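I met her in the café behind the Traltell, an hour before the half, and she'd already ordered for both of us. (Cheese toast. She was right.) She's playing the lighthouse keeper's sister in Skondidell, the thriller everyone on my street seems to be watching, and at night she's on stage in a two-hander called Amundsen. I wanted to know how anybody does both without falling over.

"Badly, for the first week," she says. "I'd come off set with one accent and walk into the theater with it still in my mouth. The stage manager would just look at me."

She asked me not to use her name, or the name of her character, because the series still has episodes to go and her contract is strict about it. Fans of the show will work it out in a second, I expect, but a promise is a promise.

She grew up in Illach, which she describes as "one long road with a grain store at each end." There was no drama club. What there was, was a church hall with a stage and a curtain that only closed on one side, and every winter the town put on a show there for an audience of about 400, most of them related to the cast. She was a sheep at five and a policeman at nine.

"I loved the policeman," she says. "I had a notebook. I wrote down real things people in the front row were doing, and then I read them out. My aunt didn't speak to me until Easter."

Television came late. She spent 15 years touring, mostly in schools and small arts centers, and she kept a list of every performance in the back of a diary. The last one before she got the Skondidell call was number 897. I asked if she was sorry not to reach nine hundred first and she laughed so hard that the people at the next table turned around.

"I went back and did them! There was a little festival in May, and I did three shows for bus money. I couldn't leave it like that, could I?"

So what's the difference, I asked, between playing to a camera and playing to the Traltell, which seats 600 and has a balcony that feels like it's in another zip code? She took her time over this one.

"On set, someone can be holding a light right next to your ear and you have to be alone in a kitchen," she says. "In the theater I know where the back wall is. I aim for it. With a camera I kept aiming for the back wall and the director kept saying, lovely, now do it for me, I'm over here."

The lines are the hard part – she isn't shy about that. She learns on buses, out loud, and has stopped caring who hears. For Amundsen she recorded the other actor's part on her phone and left gaps for her own, then found she'd left the gaps too short and learned the whole play at a gallop. They spent two days of rehearsal slowing her down.

And her advice for anyone starting out? She pulled a face. She doesn't like the question, but she did answer it, with her coat half on.

"Learn to drive. I mean it. I lost so many jobs because I couldn't get to them. And eat before the show, whatever they tell you."

Amundsen runs at the Traltell through the end of May.

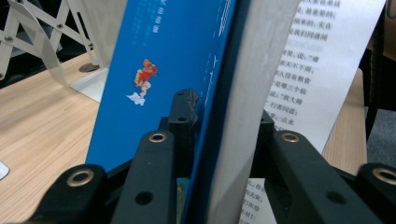

A book with a blue cover, standing on edge.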